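# Adding up the hand budget

26th August

So the quote from Zinen came back and I have been grinning at it all morning! We'd been going back and forth since July over whether to buy a second pair of hands for the humanoid or keep nursing the ones we have, and now there's a real number to plan with: 868 for the spares kit, with fingertips, two thumb tendons and the little cable clamps I keep losing.

Our test task is still tidying shoes (slides, mostly, because they're light and they don't have laces). Picking one up off a shelf sounds easy until you try it with a thumb that has a bit of play in it, and that's what pushed spares to the top of my list.

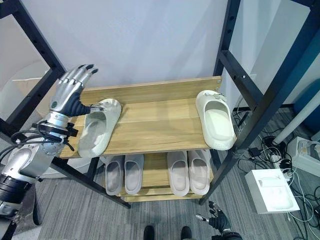

Should you buy spare parts at the same time as the robot?

Order the parts that wear, such as fingertips and tendons, along with the robot, and leave the big joints until you know how hard you'll be running it. Shipping was a good chunk of our second order, and one box would have saved us that.

The other thing I'm pricing is shelving. Prolby has a punched-upright system with 5 shelf heights, and Vaněk has a nicer one with a 17-day lead time. I'm leaning Prolby, mostly for the speed, though the Vaněk brackets are lovely.

Still open on my sheet:

- a longer cable run, plus a cover for it
- one more battery (Cisis hasn't replied yet)
- more slides, in bigger sizes

I'll post the full spreadsheet once the battery price is in.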